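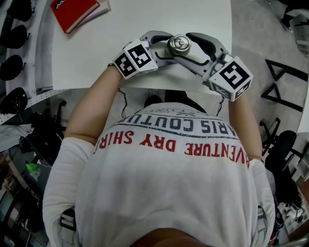

Maëlys Troadec, chargée de prévention, bâtiment Sesine

Liste de contrôle des locaux – rez-de-chaussée et étage
Visite du 30 septembre 2021

Codes utilisés : C = conforme, R = à reprendre, NV = non vérifié. Les commentaires suivent chaque point. Les points déjà notés R lors de la visite de mars sont signalés.

1. Accès et circulations

1.1 Porte principale, ouverture sans clé depuis l'intérieur : C
Le ferme-porte a été réglé. La porte claque encore un peu par vent d'ouest, sans conséquence pour l'évacuation.

1.2 Sortie de secours côté cour : R (déjà R en mars)
La barre fonctionne mais le vantail frotte au sol et il faut pousser de l'épaule. Rabotage demandé à Zondano, devis reçu, travaux non programmés. À faire avant l'hiver, le bois gonfle dès les premières pluies.

1.3 Couloir du rez-de-chaussée dégagé : R
Cartons aplatis posés contre le mur, à gauche en sortant de la réserve. Le passage reste praticable pour une personne, pas pour un fauteuil. Retirés pendant la visite, mais l'endroit sert visiblement de dépôt entre deux ramassages. Un bac à roulettes dans le local poubelles réglerait la question.

1.4 Escalier, nez de marche et main courante : C
Bandes antidérapantes recollées. La troisième en partant du bas est à surveiller.

1.5 Largeur de passage entre les tables : C
Les marques au sol sont respectées. Les chaises doivent être rentrées en fin de journée, consigne à rappeler.

2. Incendie

2.1 Extincteurs présents, accessibles, plombés : C
Étiquettes de vérification lisibles. Celui du palier a été redescendu à la bonne hauteur.

2.2 Signalisation des extincteurs : R
Le panneau de la réserve est masqué par le haut de l'étagère neuve. Le déplacer, ou en poser un second en drapeau.

2.3 Blocs de secours : R
Le bloc au-dessus de la porte 129 ne s'allume pas au test. Batterie commandée chez Calitz. Tous les autres tiennent la durée demandée.

2.4 Alarme audible partout : C
Essai fait porte des sanitaires fermée. À l'étage, le son est faible au fond mais compréhensible avec la ventilation en marche.

2.5 Plans d'évacuation à jour : R
Le plan de l'étage montre encore l'ancienne cloison. Nouvelle version à l'impression.

2.6 Stockage de produits inflammables : C
Armoire ventilée fermée à clé, bac de rétention sec. Un flacon d'alcool ménager sans étiquette a été éliminé. Rappel : tout produit transvasé doit porter son nom et ses pictogrammes, y compris pour une journée.

3. Électricité

3.1 Tableau général fermé, repérage lisible : C
Les étiquettes manuscrites ont enfin été remplacées.

3.2 Test des différentiels : C
Bouton de test actionné sur chaque appareil, déclenchement immédiat. Prévenir les occupants avant – deux postes informatiques se sont éteints sans sauvegarde.

3.3 Rallonges et multiprises : R (déjà R en mars)
Toujours une multiprise branchée sur une autre dans le coin cuisine, avec la bouilloire et le micro-ondes dessus. La multiprise a été retirée et la bouilloire branchée directement au mur. Demande faite à Sadeghi pour une prise double supplémentaire sur cette paroi.

3.4 Cordons d'alimentation des postes : C
Gaines intactes. Un cordon passait sous un pied de table, déplacé.

3.5 Passage de câbles au sol : R
Le protège-câble de la grande salle s'est décollé à une extrémité et fait une arête. Recoller ou remplacer, ne pas se contenter d'un ruban adhésif.

4. Rayonnages et stockage

4.1 Fixation au mur : C
Contrôle à la main sur toutes les travées, pas de jeu.

4.2 Affichage des charges : R
La plaque de la grande étagère indique 300 kg par niveau, celle du modèle plus ancien 200 kg. Les deux plaques ont été interverties lors du remontage. À corriger sans attendre, le rayonnage ancien est aujourd'hui chargé de papier. Les ramettes ont été descendues au niveau bas.

4.3 Objets lourds à hauteur de hanche ou au-dessous : C

4.4 Escabeau : R
Un patin manque. Escabeau consigné dans le bureau, ne pas le remettre en service avant réparation. D'ici là, emprunter celui de l'étage et le remonter après usage.

5. Postes assis et travail à table

5.1 Hauteur des plans de travail et des sièges : C
Le réglage des sièges est souple et les leviers répondent. Deux personnes ont demandé un repose-pieds, demande transmise.

5.2 Éclairage : C
Pas de reflet gênant. Les stores côté sud doivent être nettoyés.

5.3 Température et aération : NV
Sonde en panne de pile. Mesure reportée.

5.4 Pauses et changement de posture : C
Affichage en place près du coin cuisine. Pour les tâches longues bras tendus devant soi, prévoir de rapprocher le matériel du bord de la table et d'alterner.

6. Premiers secours et hygiène

6.1 Trousse complète : R
Compresses périmées, gants en quantité suffisante. La liste du contenu collée dans le couvercle n'est plus la bonne, à réimprimer en même temps que le plan de l'étage.

6.2 Numéros d'urgence affichés : C
L'adresse complète du bâtiment figure maintenant sur l'affiche, avec l'indication de l'entrée par la cour.

6.3 Sanitaires : C
Savon et essuie-mains disponibles. Fuite légère au siphon de gauche, seau vidé, Zondano prévenu.

6.4 Eau chaude : C
Réglage du mitigeur inchangé.

Suites à donner

Délai de 8 jours : points 1.3, 3.5, 4.2 et 6.1.
À réception du matériel : point 2.3.
Avec intervention extérieure : points 1.2 et 3.3. Me transmettre les dates de passage dès qu'elles sont connues, la cour doit être libérée la veille.
En interne, sans achat important : points 2.2, 2.5 et 4.4.
Mesure à refaire : point 5.3, pile neuve dans le tiroir du bureau d'accueil.

Les points restés R après deux visites seront présentés à la direction avec les devis. Toute remarque sur cette liste est à noter dans le registre, à l'accueil, en rappelant le numéro du point.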